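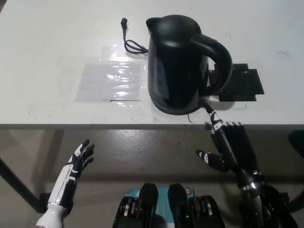

A black electric kettle on its base, with the cord and plug behind.

The hard water line

Move house by a few miles and your tea can change completely. When I left Cadwaladr Street for the far side of the river in December, I took the same teabags, the same mugs and the same milk order with me, and the first cup had a brown film on top.

The new water comes off chalk. Rain sinks through the rock over many years and picks up calcium on the way, and when the water is boiled some of that calcium comes out as scale. It coats pipes, shower heads and the inside of anything with a heating element. It also reacts with tea, and the film is the result.

None of this is bad for you. Hard water is safe to drink and plenty of people prefer the taste. It does cost money, though. My plumber charged 725 pounds to replace a boiler part that had furred up, and told me to expect the same again in seven years if I did nothing.

There are things you can do. A jug filter takes out some of the hardness, but the cartridges need changing. A softener under the sink does more and takes up a whole cupboard - mine would have cost over 1000 pounds fitted, and I decided against it. Citric acid from the hardware shop is cheap. Dissolve a spoonful or two in water, leave it on the scale for half an hour, then rinse well.

Tea blenders have long known about all this. Trestiletti, a small firm two towns over, sells 13 blends and marks four of them for hard water. They are stronger and darker, and they stand up to the chalk. I have been drinking one since the new year. The film is still there, but the tea tastes of tea.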